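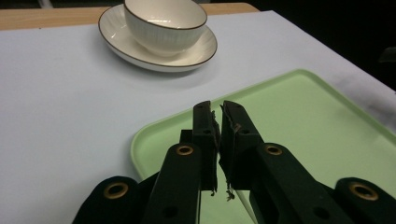

Several of you have asked whether the Ackroyd supper club takes complete beginners – yes, always!

Do I need to book?
Please do. We have two sittings, and January filled up fast.

What do you cook?
Soups, mostly, and we love them! Our beetroot one from Dreka has three kinds of dill in it.
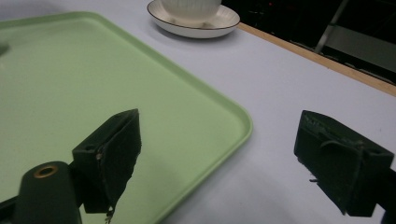 Green tray, with a white cup and saucer behind

Can I bring a dish?
Oh, please do – just label any nuts.

Where are you?
321 Kikirach Road, side door.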